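Memley Gossip Headlines, a small collection of celebrity news text

Hello and welcome! Memley is a set of 408 short entertainment news items, mostly breakups, rumored reunions, red carpet outfits and who was spotted having dinner with whom. I started putting it together in February, when a friend at Inbridge asked me how often gossip writers use the word "reportedly" and I found I couldn't stop wondering about it myself.

What you get

The items sit in one plain text file, one item per line, with tabs between the fields. Each line has a headline, the opening paragraph, a topic and a hedge field. The hedge field lists every softening word in the opening, in the order it turns up (allegedly, reportedly, rumored, a source claims, and so on). There are 13 topics. "Split" is by far the biggest, which will surprise no one who has ever stood in a checkout line, and "new haircut" is bigger than I expected. "Feud" and "split" overlap quite a bit, and when an item could have gone either way I picked whichever one the headline leaned on.

All the people in the items have been given made-up names, so you will read a great deal about a singer called Pavlović and her on-again, off-again thing with an actor called Zakow. I got rather fond of them both. The names stay the same across the whole file, so if you sort by the name field you can follow a romance from first sighting to last statement.

How the labels were done

I read everything twice, a few weeks apart, and wrote the topic down fresh each time. Where my two readings disagreed, which happened with 42 items, Domenica Zaugg read them too and her choice stands. She is much stricter than I am about what counts as a feud (an unfollow is not enough, she says, and I have given up arguing).

Things to know before you use it

The items are all in American English and they all come from the same style of column, so please don't treat them as a picture of celebrity news everywhere. Photo credits that had run into the text were taken out by hand and I'm sure I missed a few. There are 2 items with no opening paragraph at all. I left them in because the headlines are so good.

Please don't use the file to guess who the real people might be. For counting words, teaching a class or trying out a headline sorter, go right ahead, and do write and tell me what you found!

Changes

Version 2 fixes the tabs in the "wedding" items and adds the name field.

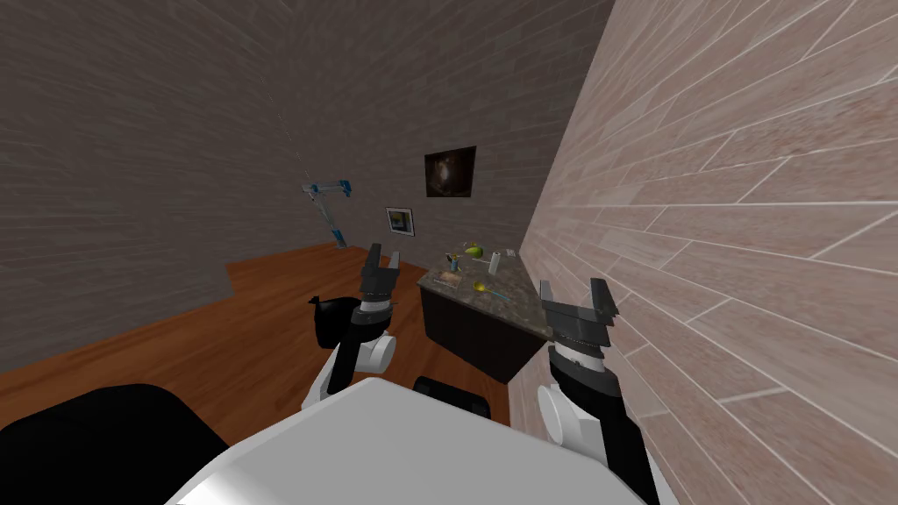
Rendered room with brick wall, wooden floor and small kitchen counter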